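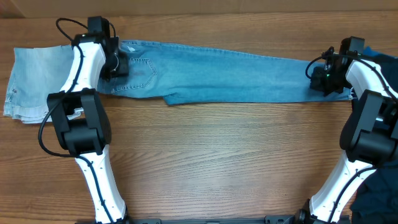 세로로 반 접은 청바지. 왼팔이 허리 쪽, 오른팔이 밑단 쪽을 잡고 있어요.

로봇 팔이랑 같이 청바지 개는 법 (Cillano 작업대 기준)

2018년 7월

저는 Cillano에서 중고 의류 분류랑 포장을 맡고 있어요. 올해 2월에 우리 작업대에 양팔 로봇이 들어왔고, 그 뒤로 옆 팀에서 자꾸 "그거 어떻게 써요?" 하고 물어보셔서 아예 글로 정리합니다. 엔지니어용 설명서 말고, 옷 만지던 사람이 쓰는 글이니까 편하게 읽어 주세요!

먼저 알아둘 것

로봇은 접기만 합니다. 얼룩 보기, 주머니 확인, 등급 매기기는 여전히 우리 일이에요. 처음엔 저도 손이 확 줄어들 줄 알았는데 줄었다기보단 일이 앞쪽으로 옮겨 갔어요. 예전에는 하루 종일 접다가 틈틈이 검사를 했다면, 지금은 검사를 제대로 하고 접기는 옆에서 지켜보는 식이죠. 손목은 확실히 편해졌고요, 대신 눈이 좀 피곤합니다 ㅎㅎ

1. 작업대 비우기
팔 두 개 사이, 옷이 놓일 자리는 싹 비워 주세요. 가위, 테이프, 마시던 커피 전부요. 다음에 접을 옷은 팔이 지나가지 않는 가장자리 쪽에 두면 됩니다. 저는 늘 오른쪽 끝에 둬요. 나뭇결이 가로로 가 있는 상판이면 결에 맞춰 옷을 놓기가 편해요.

2. 주머니 확인하고 단추 잠그기
앞뒤 주머니에 손을 다 넣어 보세요. 영수증 한 장만 들어 있어도 접은 모양이 불룩해집니다. 지퍼 올리고 단추도 잠그고요.

3. 세로로 한 번 접어서 놓기
다리 두 쪽을 포개서 길쭉하게 만든 다음 가로로 눕힙니다. 허리는 왼쪽, 밑단은 오른쪽! 반대로 놓으면 우리 프로그램(Fundisow라고 부르는 그거)이 허리인 줄 알고 밑단을 잡으러 가요. 저도 첫 주에 몇 번이나 그랬어요.

4. 시작 누르고 한 걸음 물러서기
작업대에 기대지 마세요. 팔이 움직이는 동안은 옷에 손대지 않기, 이건 진짜 꼭이요. 삐져나온 실이 보여도 참으세요. 정 거슬리면 정지를 누르고, 팔이 완전히 멈춘 다음에 만지면 됩니다.

5. 양쪽이 다 잡혔는지 보기
집게가 두 군데를 다 물었는지 눈으로 확인합니다. 허리 쪽은 천이 여러 겹이라 한 겹만 물리는 일이 종종 있어요. 밑단이 해진 바지는 올 뭉치만 물고 당기는 수가 있으니 더 잘 보시고요. 가운데 천이 조금 처지는 건 괜찮습니다. 많이 처지면 멈추고 3번부터 다시.

6. 마무리는 손으로
다 접히면 손바닥으로 한 번 쓸어 주고 등급표를 붙여요. 2등급은 Witley행 상자, 나머지는 평소대로 선반에 올립니다.

잘 안 될 때

같은 바지에서 두 번 실패하면 그냥 손으로 접으세요. 고집부리다가 15분 날린 적이 있어요. 스키니처럼 폭이 좁은 바지, 허리에 고무줄 들어간 바지가 특히 어렵습니다. 목록은 Phan 창고 쪽 게시판에 붙여 뒀으니까 새로 발견한 건 밑에 적어 주세요.

속도 얘기

많이들 궁금해하시는데, 한 벌씩 놓고 보면 손 빠른 분이 로봇보다 빨라요. 그런데 오후 네 시쯤 되면 얘기가 달라집니다. 사람은 느려지는데 얘는 아침이랑 똑같거든요. 지난 성수기에 저희가 처리한 바지가 약 4000벌이었는데, 그때 로봇이 있었으면 야근이 좀 덜했을 것 같아요.

새로 오신 분은 20벌 정도 옆에서 같이 해 보고 혼자 맡으시면 됩니다. 그 전에는 시작 버튼을 누르는 사람이랑 지켜보는 사람을 나눠 주세요. 그리고 교대할 때 "지금 자동이에요, 멈춤이에요" 꼭 말로 넘기기! 화면만 보고 넘겨짚지 말고요. 저희 조는 이걸 메모판에도 적어 둡니다.

셔츠 접는 법은 아직 저도 연습 중이라 다음에 따로 올릴게요. 소매가 문제예요, 소매가.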